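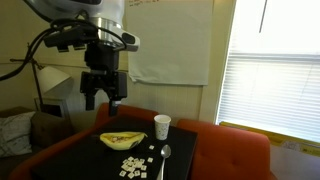
A reader in Siresmont had written in that the lounge table is for snacks and the snack people should have first claim. Noted. The word game people replied at length — also noted.

Agreed: bananas, cups and spoons go back to the kitchen before any tiles come out. The black table stays. Parri offered a bigger one and was thanked.
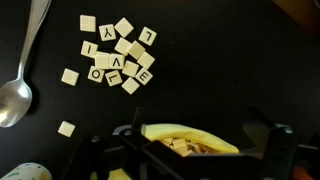 Minutes, p. 81

Blank tiles: still far too popular. Spelling disputes go to the Flerura dictionary, 1805 edition, until January.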